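How Do You Teach a Robot to Build a Gearbox?

By the Melora Kids' Science Desk
Oct 16, 2020

Gears are everywhere! They turn clock hands and make bike wheels spin. At a company called Flanden, a robot is learning to put gears together, and getting it ready is a big job.

First, the team builds a pretend version on a computer. They call it the Clastine cell. (A cell is a robot's work area, with everything it needs close by.) In the computer, the robot can practice 1,000 times and never chip a tooth. Gear teeth, we mean!

Next come the fingers. A robot's hand is called a gripper, and its two fingers have to close evenly. If one finger gets there first, it shoves the gear sideways. So the team checks the fingers from more than one spot, up close.

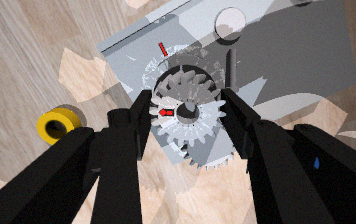
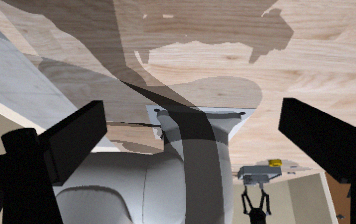 Then there's the tricky part, lining things up. A gear has a hole in the middle, called a bore, and the bore has to slide over a peg. Even when it does, the teeth might bump into the teeth of the gear next door. What would you do? You'd probably wiggle it! Robots can wiggle too. The team writes a tiny back-and-forth turn into the program, and the teeth drop into the gaps.

The Clastine checklist has 21 steps, and the team runs through all of them every time they change a setting. Back in June, it took 405 tries to get the wiggle right. That's a lot of wiggling!

Try it yourself: cut two gears from stiff cardboard, pin them side by side, and see how far apart the pins can be before the teeth stop touching.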